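We use cookies to remember your settings. Accept / Manage

Flat white in a small room: prime again or just topcoat?

ofedoruk
11 Nov 2023
Skim coated the walls in our back room in March and primed them with Trarkton. Now I've got 2 coats of Arko flat white on and I still get dull patches by the corners. Third coat, or sand and prime again?

derkach_y
Prime again. Dull patches over skim coat mean the primer went on thin.

huno36
Disagree. I'd wait on it. Flat paint can look patchy for 9 days or more in a cold room. Check it at night with a lamp held close to the wall.

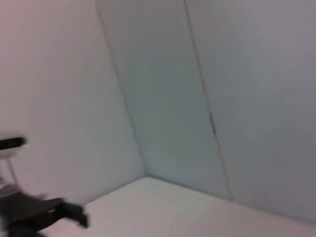

Same goes for the ceiling line. If the patches don't show under the lamp, leave them alone.

derkach_y
Waiting won't fix thin primer. Spot prime the patches, feather the edges, one more coat.

ofedoruk
Can I spot prime with flat, or will it flash?

huno36
Flat hides it better than eggshell. Use the same roller nap.

ofedoruk
OK, I'll do the left corner first and leave the other one for now.

Related threads
Skim coat over old paneling
Arko or Trarkton for closets
Roller lint in the last coat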